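Intro to Retail and Merchandising
Week 4 notes: small stuff, impulse buys and the space by the register

Okay, so last week we got as far as the back wall and ran out of time, which means the counter gets a whole session to itself. Lucky counter! If you missed the back wall, borrow notes from someone who writes neatly.

First, a term. An impulse buy is anything the shopper had no plan to buy when they walked in. Gum counts. So does the second candle. It does not have to be cheap, but it usually is, and the reason is pretty simple: the less it costs, the less arguing you do with yourself.

I used to manage a gift shop called Brornalix (tiny place, terrible parking) and my boss there, Solveig Björklund, had a rule that everything within arm's reach of the register had to be understood in one look. If a shopper had to pick it up and read the back, it went to a shelf. I fought her on this for a whole August and lost.

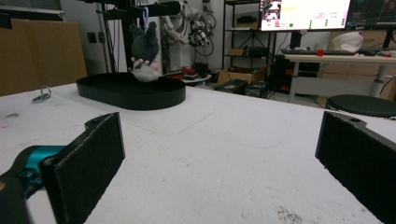

Now, placement. There are two kinds of counter goods and they want different things. Flat goods (cards, stickers, magnets) do fine lying down, as long as the shopper can see them from standing height. Anything with a face or a shape wants to hang. Hanging puts it closer to eye level and it takes up almost no counter, and counter is the most expensive surface you have.

Do the math with me. Say a store has 200 shoppers in a day and 46 of them buy one extra thing at the register. That's 23 percent, and we call it the attach rate. Move the display, same crowd, and now it's 53. Seven more sales doesn't sound like much, but run it over a month before you shrug. (Please do run it, it's on the problem sheet.) 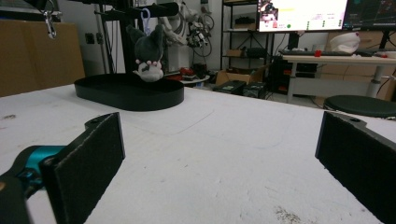

Then there's crowding. People hear "impulse" and pile on 1,001 little things until there's no room to set down a purse. Imad Harb, who taught this course before me, made his students pay for a coffee at a packed counter with a bag in each hand — I still think about it. Leave a landing spot. Bigger than you want to.

For next time: read the Workmont case, skip the appendix. Visit any store with a staffed register and sketch the counter from the shopper's side. Mark what hangs, what lies flat and where your hand goes when you pay. Stick figures are fine. The Campos handout on pricing moves to week 6.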